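Applies to: two-arm tabletop cells, kitchen task set. Replaces the sheet dated November. Last edited 6 January 2018.

# Setting up and clearing a shared table for two arms

This page covers the layout rules for a table worked by two arms at once, and the checks to run before a session is recorded. It assumes that the arms are bolted down, that both controllers have passed their own start-up tests and that the emergency stop has been tried that day. If any of those is missing, go back to the Plula cell checklist first.

The rules were written for the Posholm and Merport cells. They can be used elsewhere if the reach figures are measured again.

## 1. Divide the table

Each arm has a home side and a shared zone. The home side is the part of the table that only one arm may enter. The shared zone is the part both can reach, and only one arm may hold it at a time.

1. Move each arm by hand to its furthest comfortable reach and note the position.
2. Enter both limits in the cell file under `reach_left` and `reach_right`.
3. Set the shared zone to the overlap, less 4 cm on each side.
4. Save the file and restart both controllers. Limits are read at start-up only.

Do not mark the zones on the table with tape. Tape shows up in recordings and lifts at the corners.

## 2. Place the fixed items

Fixed items are the ones that no task is meant to shift: cabinets, ovens, racks and anything with a door. Put these down first.

- Stand them at the back or sides of the table, with handles and doors facing the working area.
- Leave the full swing of any door clear, including the swing of its handle.
- Keep fixed items out of the shared zone.
- Press each one firmly on a top corner. If it rocks or slides, re-seat it.

Add every fixed item to the collision model as a plain box, 7 mm larger than the item on all faces. Do not model handles in detail. A box that covers the handle is safer during free travel, and the task file can switch it off for the final approach.

## 3. Place the loose items

- Flat items such as plates go within reach of a gripper at a low angle. A plate lying on a bare table has to be taken by the rim, so keep the table clear on the side the fingers come from.
- Hanging items need clear space above and in front. Check that a lifted mug can leave its peg without touching the next one.
- Items inside a basket or bowl must be reachable without the gripper body meeting the side wall.
- Small items should not sit between an arm's base and its main working position, where the elbow may pass over them unseen.

Do not add items that the task list leaves out. If a session needs clutter, it is listed as clutter and given a line of its own.

## 4. Route the cables

A gripper cable must be long enough for the whole range of the wrist and short enough not to catch on anything below it. The two needs conflict, so test the route by moving.

1. Turn the wrist to both ends of its range at low speed.
2. Watch the lowest point of the loop. It must not hook a knob, handle or door edge.
3. If it does, shift the clip on the forearm and repeat from step 1.
4. Record the clip position in the cell log.

Cable faults made up 9 of the stops logged under code 1206 at Merport. Treat any 1206 as a cable fault until the route has been checked.

## 5. Check before recording

Bring both arms to their ready positions and look at the table through the head camera, not from beside it. 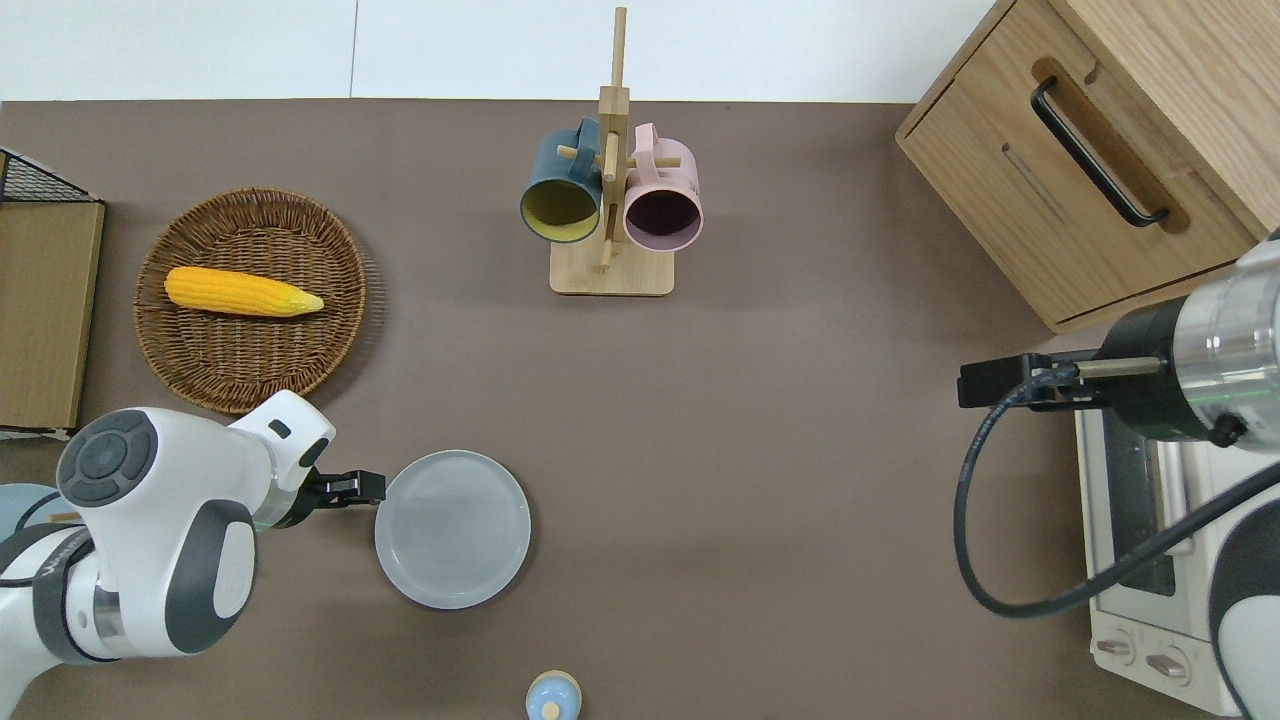

*Fig. 1. Kitchen layout with both arms over the table. Left gripper beside the plate rim, right gripper above the toaster oven.*

Confirm the following:

- Both grippers are visible and no finger is touching an item.
- Every item the task will move can be seen well enough to be recognised.
- The speed limit is set to the value in the task file.
- The operator can reach the stop without leaning over the table.

Run the task once at reduced speed with recording off. If an arm enters the shared zone without holding the token, stop, save the log and do not repeat the run until the cause is known.

## 6. Clear the table

Open both grippers only when they are empty or resting on a surface. Send the right arm home first, then the left. Remove loose items, leave fixed items in place and close all doors. Log any item that has been chipped or bent and swap it for one of the same type from the Sotomayor stock list. A near match counts as a new item and needs its own entry.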